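Chapter 7

Buying a Bin-Picking Cell

In this chapter
Reading a supplier's offer
What is in the box and what is not
Mixed bins and why they are priced differently
Setting up a trial before you sign
Key terms: pick, cell, reach, cycle, acceptance test

7.1 The offer on the table

Most small plants do not design a robot cell. They buy one, either as a kit they assemble themselves or as a service with a monthly fee. Your job as a technician is often to read the supplier's offer and tell the plant manager what it will and will not do. This chapter works through one such offer from start to finish.

The buyer is Mondeck, a returns warehouse. Household goods come back from stores in mixed cartons and have to be sorted onto shelves. The supplier is Cenunance, which sells a picking package called the Ovonton. The package covers the gripper, the vision software, a controller licence and 24 hours of on-site training. The arm is quoted separately. So are guarding, floor anchors and any conveyor work.

Read that last part of the offer twice. A price for a "picking package" is seldom the price of a working cell. In the Mondeck case the items left out of the package took longer to arrange than the package itself, and the electrical work had to be booked through a local contractor, Cloutier.

7.2 Mixed bins

A bin of identical parts is the easy case. The software can be given one model and told to look for it. A mixed bin is harder. Soft things change shape when they are gripped. Clear plastic is difficult for many depth cameras. Round things roll when a finger touches them on the wrong side, and shiny metal walls throw back colours that belong to something else.
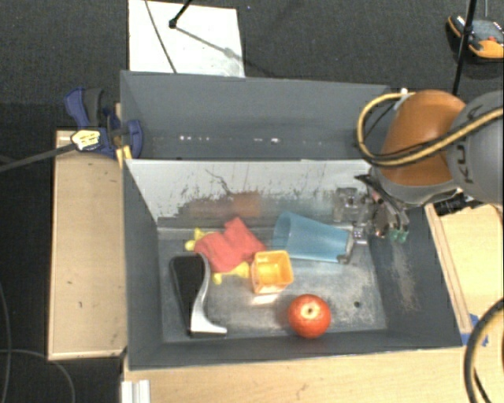

Suppliers know this, and the wording of an offer usually shows it. Look for the phrase "suitable items" and find out where it is defined. In the Ovonton offer it is defined in an appendix, by weight (up to 900 grams), by smallest dimension and by surface. Transparent items are listed as "subject to trial". That means the supplier makes no promise about them until someone has tested them.

Check the bin as well. The walls limit how far the gripper can tilt, and an item lying tight in a corner may be out of reach even when the camera finds it. Ask which bin was used for the supplier's own figures, and whether yours has the same depth and wall angle.

7.3 The trial

Mondeck asked for a trial before signing. The two sides agreed on 2398 pick attempts using goods from Mondeck's own cartons. Of these, 441 needed a second attempt or a person to step in. Whether that is a good result depends on the work. A line that stops at every missed pick could not live with it. A sorting station with an operator nearby might.

Before you go on, write down what counts as a failed pick at your own workplace. Is a dropped item a failure if it lands back in the bin? Keep your answer. You will need it for the acceptance test in Section 7.5.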